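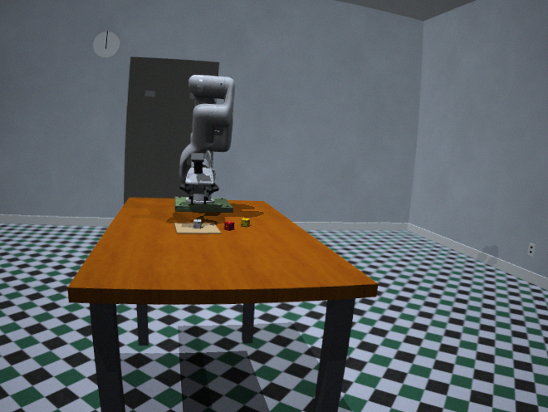 Figure 3. Simulated tabletop for the die-placement task, front view: arm on its green base, target board, and the white, red and yellow objects.

4.2 Scene Setup and View Perturbation

All policies in this section were trained and tested in the tabletop scene of Figure 3, which was built in the Narnora simulator from the asset set released with our earlier work (Bako and Wang, in review). The target board is flat and carries no collision geometry of its own, so a die set on it is supported by the table surface below. Contact parameters for the dice were kept at the simulator defaults except for sliding friction, which we raised until a closed grasp held through the full lift phase. The room walls, door, clock and floor tiles take no part in the physics. They were kept in the render because policies trained against a blank backdrop in pilot runs learned to rely on the silhouette of the arm and did poorly once any background was added.

Each episode names one die by color and asks the policy to place it on the board. Die positions and yaw angles are drawn independently. A die may start on the board, in which case the correct behavior for that color is to leave it alone, and such episodes are scored on whether the die is still on the board at timeout. We collected 215 demonstrations by scripted planner and removed 12 in which the planner reached a joint limit. The remaining demonstrations were used for every method without further filtering. 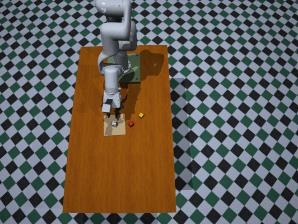
Figure 4. Elevated view used for the perturbation study. The gripper is open over the tan mat, with the white die on the mat and the red and yellow dice to its right.

The second factor we vary is the viewpoint. From the elevated view (Figure 4) the table surface fills more of the image and the upper faces of the dice are exposed, but the arm casts a broad shadow over the wood on its right side, and the gripper shades part of the mat. Shadow proved to be the harder nuisance variable. With lighting fixed, the Vasylenko baseline and our method were close to each other in both views. With the light direction resampled at the start of each episode, the baseline often closed its fingers short of the die, and most of these failures had a shadow boundary within one die width of the target.

We ran 113 test episodes per method and view, using seven training seeds. Success is judged from simulator state and does not depend on the rendered image. Our method was trained with paired renders of the same state under two light directions and a consistency loss on the predicted grasp point -- no extra labels are needed. Removing the loss while keeping the paired renders gave back most of the gap, so the gain can't be put down to the larger image count alone. The Zesbridge encoder was frozen in all conditions.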